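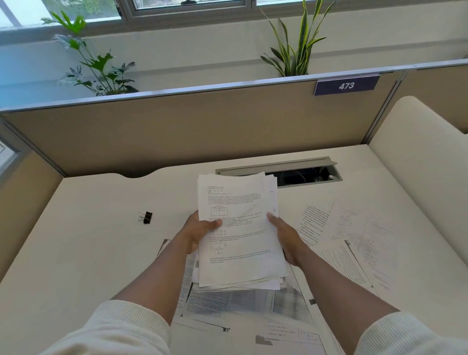
What is a card in professional wrestling?
A card is the full list of matches on a show, in the order they will be wrestled, from the opener to the main event.

Chapter 4
Building the Card

Last chapter was the ring. Boards, ropes, padding, who drives the truck. Now the matches. Which ones, what order, how long each, and who decides.

The person who decides is the booker. On a small show the booker is often the promoter too, and sometimes wrestles third from the top. Bad habit, very common. We come back to it in the section on conflicts.

Most of what follows uses one company, Flomari Wrestling, a regional outfit that ran monthly in a town called Skenon. Their July show drew 193 paid. The building holds over 1,000. Keep both numbers in your head, they matter later when we get to seating and to how loud a crowd sounds in a big room.

What you should get out of this chapter:
The usual slots on a card and the job each one does.
How to read a run sheet, and how to write one other people can read.
What to do when a wrestler doesn't show.
How long stories and single nights fit together, or fail to.

Words to know before you go on

Opener. First match. Not the worst match! New bookers stick the greenest two people here and wonder why the crowd sits on its hands until intermission.

Semi-main. The match just before the main event, or just before the cool-down if there is one.

Cool-down. Short, light, low stakes. Goes between two heavy matches.

Main event. Last match, usually. The one on the poster.

Finish. How the match ends. Pin, submission, count-out, disqualification, no contest. The finish is decided before the bell, and the referee knows it.

Run-in. Somebody not in the match gets involved. Use it twice on one night and the second one means nothing.

Babyface and heel. Good guy, bad guy. Shortened to face and heel through the rest of the book.

Heat. The crowd's anger at a heel. Also used backstage for real bad feeling between two people, so watch which one is meant.

Gorilla. The spot just behind the curtain, where the show gets called from. Small companies mostly say "the curtain".

4.1 The shape of a night

Start up. Dip. Climb. Break. Start again a bit lower than you left off, climb to the end. That's the shape, more or less, and you'll find it on cards from decades back as well as last month's.

The opener wakes people up. Fast, clean, a face win in most cases. People are still finding seats, buying a drink, taking coats off. They'll forgive a simple match. They won't forgive a slow one.

Second match can breathe. This is a good home for a heel who talks. Let him come out, complain about the town, get booed, wrestle a plain match and win by cheating. Now the crowd has someone to be mad at and you haven't spent anything.

Before intermission you want a reason to come back from the lobby. Flomari liked a tag team match here. Four bodies, lots of motion, a hot tag near the end. Merchandise tables do their best business in the break so a popular face in this slot should be at the table with a pen, not in the shower. Tell him that before the show. Wrestlers who find out afterward get cranky.

After the break, people are slow to sit. Put something easy on. A comedy match, a squash, a short promo. Then the semi-main, then the main.

Common mistake: three long matches back to back in the second half. Each one fine on its own. Together they kill the room, and the main event goes on in front of people looking at the exit and thinking about the parking lot.

4.2 The run sheet

One page. Taped up by the curtain, another copy with the ring announcer, another with whoever plays the music, one for the timekeeper. Match number, names as announced, which side comes out first, music cue, time given, finish (coded if you like), notes.

Times are the part everyone gets wrong. A match given 13 minutes is bell to bell. It doesn't include entrances. Entrances on a small show eat a lot more than you think, especially with a heel who stops to argue with every kid in the front row. Write entrances on thier own line.

Also on their own line: announcements, raffle, anthem if you do one, cage or table setup, moving the ring steps. All of it is time.

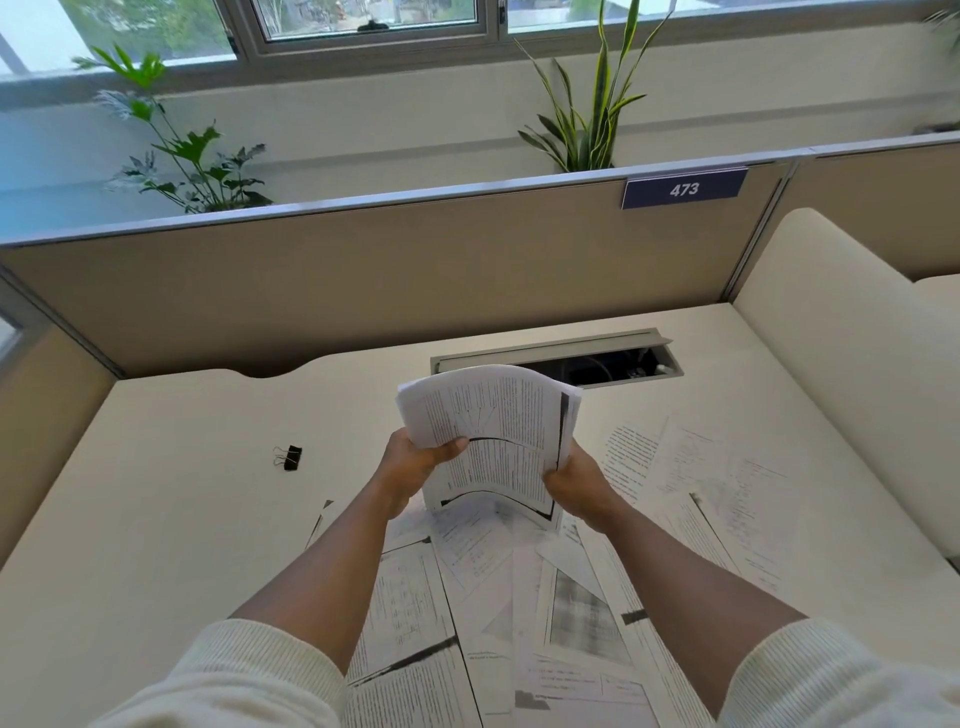
Figure 4.1 Printed pages, held over a desk.

Flomari's early run sheets didn't list setup at all. In March they had a ladder match going on fourth, with the ladders locked in a van, and the van keys in the bag of a man who was in the third match. The announcer filled. He told a story about his uncle. It went over pretty well but you can't plan on an uncle.

After that the sheet got a props column. Every object, where it sits, who brings it out. The ring itself was a Sedenix rental and came with its own crew, and they got a copy too.

Write names the way they get announced. Not real names, not nicknames. A new ring announcer reading "Big Tone" off a sheet will say Big Tone over the microphone, and then the commentary has to deal with it.

Changes go on every copy or on none. Pen, not pencil. Initial it. When the show runs long (it will) the booker cuts from the sheet, and the referee carries the new time into the ring. "Go home" means go to the finish now. Every referee should be able to say it without moving his lips much.

4.3 Slots and people

You have a roster. You have slots. They won't match up.

Start from the main event and work down. Ask what the poster sold. If the poster sold a title match between your champion and Siliņa, then Siliņa is in the last match, and nothing earlier should look like it. So no other title change. No other match with blood or a big dive to the floor, if that's what the main is built on. The undercard gets told this directly, in the locker room, early, by name of move if needed. "Nobody does a dive before the semi" is a normal thing to hear.

Siliņa worked Flomari for most of a year as a heel, and she's a handy case for this chapter. She came in second from the bottom. Won short. Talked a lot. Moved up a slot at a time, and each time the face she beat was a little more loved than the one before. By July people bought tickets to see her lose. She didn't. They bought again.

Look at what the booker did not do there. He didn't put her in with the champion on night one, though she was clearly good enough. Would have popped the crowd one time. Then what.

Some rules of thumb, none of them laws:

Don't book two matches in a row with the same finish.
Don't book two big men in a row, or two mat wrestlers in a row.
Keep people who dislike each other for real in separate matches until somebody talks to them.
Don't open and close with the same kind of match.
Give the rookie a veteran, and tell the veteran what you want the rookie to learn.
If you are the booker and you wrestle, get someone else to book your match.

4.4 No-shows

They happen every month. Cars break down. Flights. Somebody took a better payday two towns over and didn't call.

Have a spare. At least one wrestler in the building with gear who isn't on the sheet, paid for coming whether used or not. At Flomari this was usually a trainee. The pay was small but it was pay, and it was handed over the same night.

If the missing person was on the poster, tell the crowd. Right at the top of the show, before the opener, house lights up. Offer refunds if it's the main event. You'll lose a few sales and keep the town. Companies that hid it until the last match found out what a crowd does when it feels robbed, and next months gate showed it.

Then re-slot. Don't just drop the spare into the hole. A trainee can't carry a semi-main. Slide someone up from the middle, and put the trainee where the middle match was. Four copies of the sheet to fix, minimum. Do it before doors.
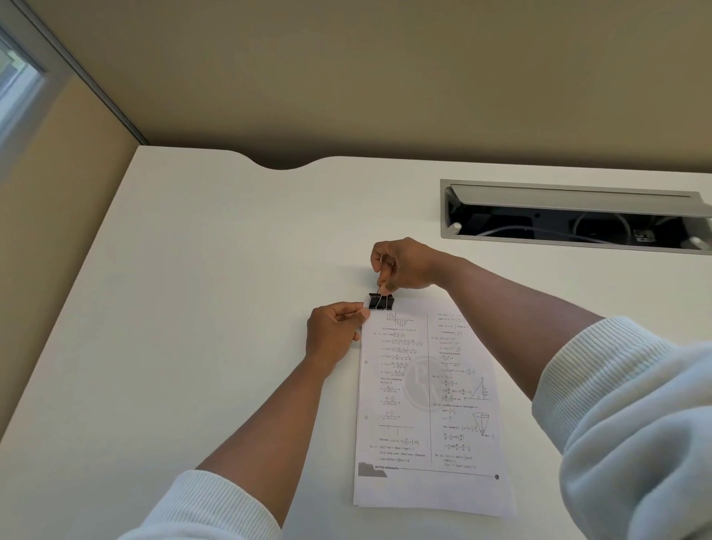

Who has the final say if the booker and the promoter disagree about a finish?
The promoter does, in most companies, as the one paying for the building and the talent, though many promoters agree in advance to leave finishes to the booker.

4.5 One night, many nights

A card is also a chapter in something longer. Every match should leave its people somewhere: higher, lower, angrier, teamed up, split up. If a match leaves both people exactly where they were, fine, but know that's what you bought. One or two of those a night is okay. A whole card of them and there's no reason to come next month.

Flomari kept a long sheet next to the run sheet. Names down the side, shows across the top, one or two words per box. "Beats R." "Turns." "Off, wedding." Ugly document. Worked. We'll build one in the next section, starting with the last show of the season and going backward to the first.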